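Dodgate College students publish results of two-year drawer-opening robot project 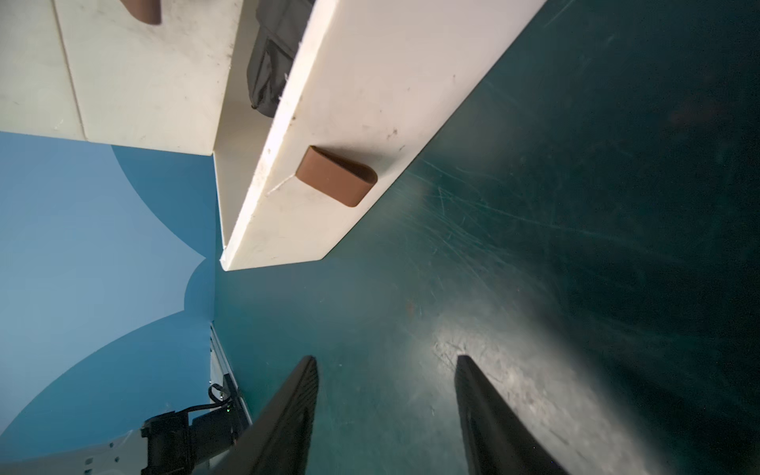
The wrist camera view at the Dodgate bench, with the gripper open and a brown handle on the white panel beyond it.

Dodgate, Dec 18, 2022 – The Robotics Club at Dodgate College has released the full results of Drivumik, a student project on the handling of household furniture by a small robot arm. The release covers 3441 recorded attempts at opening and closing drawers and cupboard doors, the control software written by club members, and drawings for the printed finger mounts. All of it can be used free of charge by other schools and colleges for teaching.

Drivumik began as a coursework exercise in the second-year automation class taught by Edgars Venckus. The original task was limited to moving the arm to a marked point on a panel and stopping within a set distance of it. Students who finished early asked to continue with a handle fitted at the marked point, and the exercise was moved into the club's evening sessions.

The task as it now stands has four stages. The arm moves from a rest position to a point in front of the handle. The fingers open and advance until they are either side of it. The fingers close and the arm pulls along a straight line for drawers, or along an arc for doors. The handle is then released and the arm backs away before returning to rest. An attempt is counted as a success only if all four stages are completed without a person touching the arm, the furniture or the controls.

Students drive the arm by hand in the first phase of the work, using a second, lighter arm as the input device. The joint angles, the finger opening and the wrist camera pictures are stored together at a fixed rate. In the second phase a program trained on those recordings drives the arm on its own.

Of the 3441 attempts in the release, 1058 were made by the program and the remainder by students. Each attempt is stored in its own folder with a short text file giving the operator's initials, the furniture used, the starting position and the result. Failed attempts have been kept. The club's view is that a set made up of successes alone would be of little use to anyone trying to find out why a pull goes wrong.

The most common fault in the program's attempts was a finger closing against the front of the handle, with the handle outside the grip. The second was a correct grip followed by a pull in a slightly wrong direction, which caused the drawer to bind in its runners. The first fault was reduced by recording more attempts from starting positions well to one side. The second has not been solved and is described in the written report as open work.

"The binding fault is a mechanical problem as much as a software one," said Edgars Venckus. "A person feels the drawer catch and changes the direction of the pull by a few degrees. The arm has no force sensor at the wrist, so the only sign it gets is a rise in motor current, and that arrives late. The students measured the delay properly and wrote it down. That section of the report is the one I would ask other teachers to read first."

The wrist camera was fitted in the first year of the project, after trials with one fixed camera above the bench. From above, the arm covered the handle during the last part of the approach. The club kept the overhead view for checking results but does not use it for control. The position of the wrist camera was changed several times before the present mount was adopted, and recordings made with earlier mounts have been left out of the release.

Austra Kivi, a final-year student, led the work on the mount and on the fingers. "The main requirement was that both fingertips stay in view at all times," she said. "If one of them drops out of the picture the program has to guess where it is. We lost some view of the bench by tilting the camera down, and we accepted that."

Software for the recording and playback of attempts was written by Adi Ginting and Zane Sakalauskas. It runs on an ordinary desktop computer. The program stops the arm if any joint goes past a set limit, if the camera signal is lost, or if the operator lets go of the hold switch. Stops are logged with the time and the cause. The two authors have also written a guide to setting up the system from a bare bench, which was tested by first-year students who had not worked on the project.

"The first version of the guide took it for granted that the reader knew which cable went where," said Adi Ginting. "The first-years marked every line where they had to come and ask. We rewrote those lines and gave it to a different group."

Parts for the finger mounts were printed at the college. Machined brackets were supplied at cost by Butkienė, an engineering workshop in Garnlow, which also allowed students to use its measuring equipment on two afternoons. The firm has no rights in the results. The software is under an open licence, and the recordings may be used and copied provided that the club is named as the source.

Schools that wish to repeat the work will need an arm with a two-finger gripper, a wrist camera and a piece of furniture with protruding handles. Flush handles and finger grooves are outside the scope of the present release – the fingers are too thick to enter most of them. The club recommends that new groups collect at least 100 hand-driven attempts on a single drawer before changing the furniture or the starting position. Smaller sets were tried and gave results that could not be repeated from one session to the next.

The next stage of Drivumik starts in February. It will deal with placing objects in an open drawer and closing it again, with the same arm and the same recording format, so that old and new attempts can be used together. Club members will also compare two finger surfaces, one smooth and one with a rubber facing, on the same set of handles. Elīna Petrauskas, who joined the club this year from the electronics course, will lead the comparison.

An open session for teachers will be held at the college during the same month. Visitors will be able to drive the arm, record an attempt and inspect the stored files. Places are limited by the size of the room and should be requested in writing from the college office.

Notes for editors

Drivumik is a project of the Robotics Club at Dodgate College. The club is open to students on all courses and meets in the automation laboratory during term.

The release consists of the recordings, the recording and playback software, the set-up guide, the drawings and the written report. The report includes a table of faults by type and a list of known errors in the files.

Edgars Venckus and Austra Kivi are available for interview. Requests should be sent to the Dodgate College press office, marked "Drivumik".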